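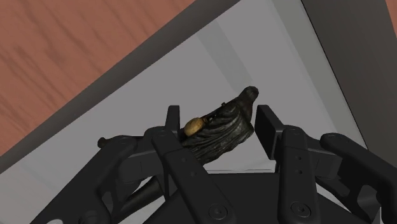 # Natmont cell: hand setup and care notes

Revised May 10, 2023. Maintainer: Aigars Pētersons.

These notes cover the simulated Natmont cell: one white arm with a black multi-fingered hand, working over a bin. They are for whoever loads the cell, changes the hand model or fixes it when grasps stop making sense. The task code is in the Zirnatov repository and has its own README.

## What is in the package

- `cell/` - room, furniture and bin
- `hand/` - links, finger pads, joint limits
- `objects/` - 602 object meshes with mass and friction values
- `checks/` - 13 scripts, run in number order

## Setting up

1. Load the cell with the arm parked. Do not attach the hand yet.
2. Attach the hand to the wrist and run `checks/01_mount`. It compares the wrist frame with the one stored in `hand/mount.yaml`.
3. Open and close each finger alone, at low speed. Watch for a link that moves when its neighbor is commanded. This usually means two joint names were swapped on export.
4. Place an object in the bin and let it settle before the arm moves.
5. Close the hand on the object at the default force. Hold for 2 seconds, then lift.

If the object shakes in the grasp, lower the pad stiffness first and leave friction alone. Wrinkled or deeply folded meshes are the worst for this, as the collision shape is simpler than the visible one and the pads may stop short of the surface or sink into it. Rebuild the collision shape for that object with the Fotau tool and try again. 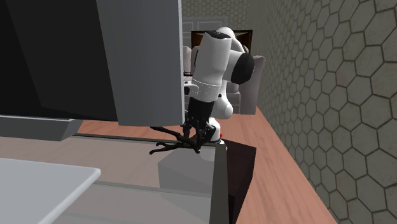
**Do I need to recalibrate the hand after moving the arm base?**

Only the mount check has to be repeated. Finger limits and pad values are stored relative to the wrist, so a new base position does not change them. The parked pose does need to be saved again.

## Regular care

Run the full set of checks after any change to the physics settings, even a small one. Keep the log from the last good run in `checks/logs` - the compare script reads it from there.

Contact settings drift when several people edit them. Before each release, reset `hand/contact.yaml` to the tagged version and add back only the changes listed in the changelog.

## Known problems

- The hand can catch on the bin wall when the approach angle is shallow. Raise the approach point and come down more steeply.
- Joint limits set in the Oh exporter are written in degrees. The loader expects radians. Convert before loading.
- A force reading of zero on a closed finger means the pad sensor was not attached. Reload the hand.
- After a crash the arm may restart away from its parked pose. Park it by hand before running check 02. A fix is planned for August.

Contact: Aigars Pētersons, Natmont | © 2023 Natmont | Back to top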